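Jovcombe planner: questions I keep getting

What does Jovcombe do, in plain words?
It's the bit of software that sits between the camera and the arm controllers. It looks at the cloth, picks two grasp points, and hands both arms a path that won't make them bump into each other. I wrote most of it, so blame me (kindly!).

Can I use it without Firnen?
Sure. Firnen is the perception half, and it just publishes a cloth outline and a list of corner guesses. If you've got your own detector, publish those same two things and the planner won't know the difference.

Why does it have so much trouble with white cloth on a white table?
Oh boy, this one. The outline step leans on color contrast, and with white on white all it gets is wrinkles and faint shadows. A red or blue cloth is easy by comparison. In version 14 I added a shading mode that looks for creases first and guesses the edge from there. Set outline_mode to shading and give it a go!

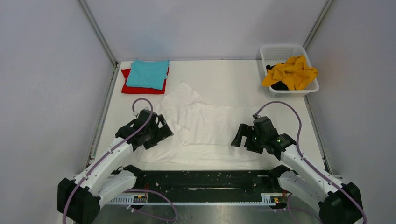
Bergþóra Bech wrote in to say that shading mode helped her a lot, but the corner guesses still jumped between updates, and she'd like the planner to wait until they settle down before it commits to a grasp. Fair point, and there's a setting for that now. It's called settle_frames and the default is 2, which I admit is stingy. Try a bigger number if your lighting flickers.

Do both arms have to close at the same time?
No, but they do by default. Turn off sync_grasp and each gripper closes when it's ready. I leave it on, personally, as I like the lift to start even.

What's error 123?
The two paths overlap and the planner couldn't find a way around. Usually your arm base positions are wrong in the config. Measure them again, even if you're sure (I was sure too).

My replans are slow. Help?
Check the grasp candidate limit. Mine was set to 586 for ages, left over from a test, and I kept blaming the network. Most folding jobs are fine with far fewer.

Where do I send bugs?
The tracker, please, with your config and the planner log attached. Fabian Kaufmann and I go through new ones on Monday.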